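Etness Hand Guide
Teach an arm by dragging it, or drive it from across the room

Most people can show a new hire how to load a vise in a minute. Showing a robot used to take a binder. With Hand Guide you grab the wrist, move it where you want it, and press Record. If you'd prefer to keep your sleeves out of it, plug in the Cloltari remote and steer from your chair.

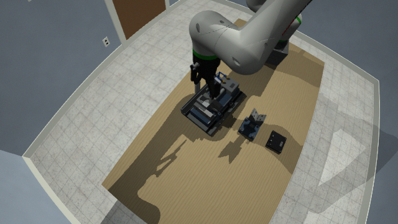 Nele Hermans

Practice runs in the simulator first, with a vise on the table and a gripper reaching down to it. Crash as often as you like there. The vise doesn't send invoices.

Each task holds up to 20 demonstrations, and the controller stores 500 tasks. Bad takes can be deleted one at a time, including the one your manager recorded.

In the box: wrist handle, Cloltari remote, simulator license, cable (never quite long enough, so order the extension).
Part no. 413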